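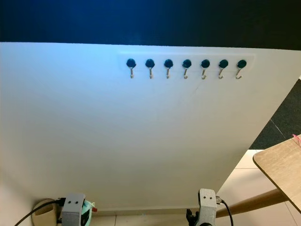 A row of seven hooks on a white panel.

How a Baseball Season Works
Young Readers' Sports Pages

Baseball is played over many months. A team may win one day, lose the next, and play again the day after that. The Rillau Youth Baseball League follows the same pattern on a smaller scale, and its season is used in these pages to explain how a long schedule fits together.

What is a schedule?

A schedule is the list of all the games in a season. It shows which teams will play, where they will play and at what time. The Rillau league had 304 players this year, and every team received its schedule before the first practice. Half of a team's games are played at its own field. These are called home games. The others are called away games.

The home team always bats last. If it is ahead after the visitors have finished batting in the final inning, the game is over.

What are the standings?

The standings are a table that lists the teams in order. Each team has a number of wins and a number of losses. The team with the best record is placed first.

Sometimes two teams finish with the same record. This is called a tie. In Rillau, the games those two teams played against each other are checked first. Kamata Park and Zerkley finished level this September, and Kamata Park was placed higher - it had won two of their three meetings.

What happens when it rains?

A game that is stopped by rain may be finished on another day. If it has not started, it is postponed, and a new date is chosen. Two games on one day between the same teams are called a doubleheader.

What are the playoffs?

When the regular season ends, the top four teams enter the playoffs. First place plays fourth place, and second place plays third. The winners meet in the final, which was held this year at Mosatex Field in front of around 200 people.

Words to know

Inning: a part of the game in which both teams have a turn to bat.
Record: the number of games a team has won and lost.
Postponed: moved to a later date.

Last updated October 13, 2019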